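Guoqing Bai does not think much of carpet in a church, and he says so before I have got my coat off.

"You put down carpet and you kill the singing," he says. "Then you buy speakers to bring it back. Durrani bought two sets."

Bai has spent most of his working life measuring sound in places of worship, and his book, "The Dry Nave," argues that parishes have been sold a kind of silence they never asked for. I came to our talk on September 5, 2019, doubting that. Plenty of old stone churches are miserable places to hear a sermon, and I told him so.

He granted it, up to a point. At Castmont, which seats 700, he admits the back pews lose half the words. "But they sing there. Go to Bastberg, where you can hear every word, and listen to the hymns. People mumble."

Is that the carpet, or is it that people mumble? He has no survey to offer, only visits, over 100 of them. When I pressed him on whether a livelier room had ever filled a single pew, he shrugged. "I never promised that. I said the ones who come would open their mouths."
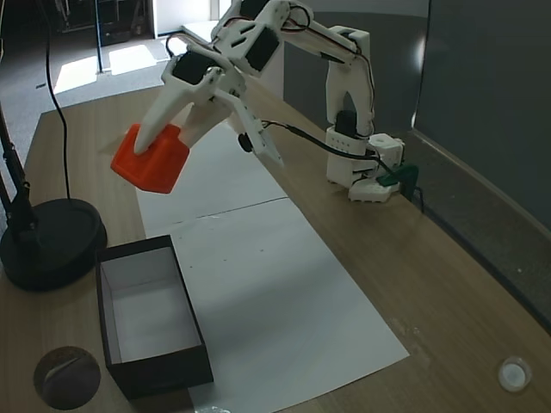 Ntombi Van Wyk disagrees with nearly all of it. She told me by phone that the elderly members at Rillia had begged for the carpet, and that a book praising echoes was easy to write with good ears.

Bai has heard this before. "Fine, then put in a hearing loop," he says. "It costs less than the carpet." He did not have the price of either.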